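Pre-session checklist, towel handling examples
Site: Pristora, bench 2
Checked by: Elmarie Motaung
Month: March

1. E-stop, both arms. Pressed and released from each side of the bench. OK.

2. Arm mounts and table clamps. OK. One clamp on the left side took a quarter turn.

3. Cable runs. OK. Tie the slack again before the afternoon block.

4. Gripper fingers, open and close at low speed. OK. Scuffing on the finger faces, no cracks felt by hand. Keep using them. Riedl has the spare set.

5. Gripper screws. Hand tight, no play. OK.

6. Wrist camera lenses. Wiped. OK.

7. Tabletop. Wipe down between blocks. COMMENT: lint builds up from the terry cloth. Operators should clear it when they reset, and not reach in while either arm is live.

8. Cloth stock. COMMENT: the green towel is shedding along its white edge. Still fine to use. Take it out if threads start catching in the fingers.

9. Arm clearance. COMMENT: two operators reported the arms coming close over the towel ends. Speed cap stays on until Grimberg signs off the new limits.

10. Recording disk. Space checked. OK. Folder Stustska now holds 2,909 examples. Last block added 179, of which 53 were marked as failed grasps. Leave the failed ones in with their label. Do not delete.

11. Target for next block: 100 examples, varied start positions. Do not square the towel to the table each time.

12. Operator break after each block. Arms parked, motors off.

Wrist camera views, items 4, 7 and 8:

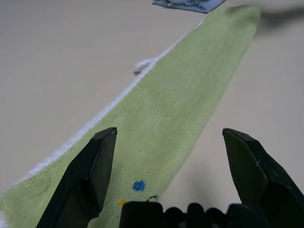
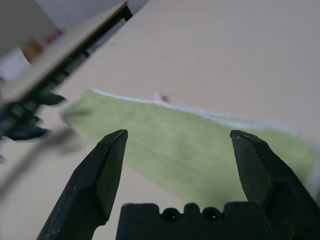
Green towel on the bench, gripper fingers open in both views. White tuft by the towel edge in the first, small dark speck on the white edge in the second.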